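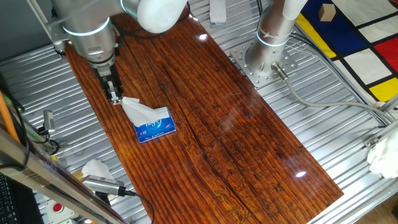 Tissue pull on the two-arm bench, gripper over the box.

Workshop tips no. 91: keeping a two-arm bench in order
Rhodri Powell, Zeltton workshop

These notes cover the Kulemberg bench: two arms bolted to a ribbed aluminium bed, with a varnished board laid across it for light handling work. Tissue pulling is a good daily check. A tissue gives very little resistance, so a fault in finger alignment shows up quickly.

Bed and board

Vacuum the grooves before wiping the ribs. A damp cloth used first pushes lint into the channels, where it packs down. Use a narrow nozzle and work along the grooves.

Lift the board off once a week and check the underside for grit. It should sit flat on the ribs with no rock when pressed at each corner. Long cracks in the varnish catch tissue fibre; brush these out with a soft paintbrush. Do not fill them with wax, as it transfers to the fingertips.

The gloss finish throws back the ceiling lights. If the wrist camera is losing the edge of the board, turn off the nearest lamp before altering the exposure.

Gripper

Close the fingers with nothing between them and look at the gap from the camera side. It should be narrow and even from top to bottom.

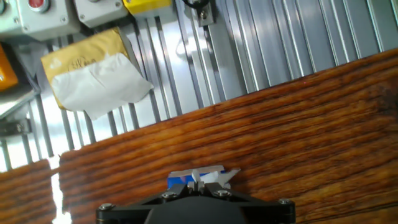 If the gap tapers, check the four screws on top of the mechanism. Turn each a little at a time, working from the inner pair outwards, and close the fingers again between passes. One screw taken fully tight on its own will pull the linkage across.

Wipe the fingertips with a dry, lint-free cloth after over 10 pulls. Keep solvent off them. Oil on the linkage should be a single drop per joint, with the excess taken off before the arm is powered.

Setting the grip height

Jog down at the slowest speed until the fingers are either side of the tissue, just clear of the top of the box. Close, then lift by hand control before running the saved path. Too low and the fingers bear on the card; too high and they take only the tip, which tears. 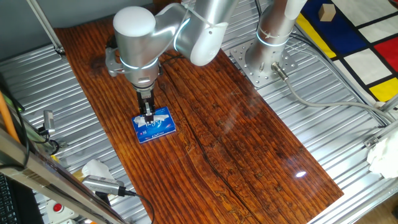 Cables and mounting plates

Leave slack at the connector on the base of each arm. Run the joint through its full travel and watch the cable, which should bend in a curve and never come up taut. Hand-tighten the connector collar only. Howells stock the replacement collars.

Check the plate bolts on Saturday with the power off, going round in a diagonal order. Mark each head with paint so that movement can be seen at a glance.

Park the second arm well back from the board before the first one starts its pull, and draw the tissue away from the parked arm.
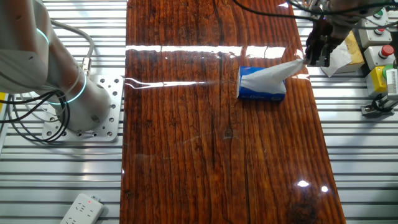
A slanting pull needs less force than a straight lift but tends to drag a light box. If it slides, fix the box down with two strips of low-tack tape and reset the height.

Press the emergency stop at the start of each shift with the arms standing still, and confirm that both drop out. Keep paper, card and spare tissue clear of the buttons.

This site uses cookies to remember your settings. Accept | Manage
Contact the workshop | © Zeltton | Back to top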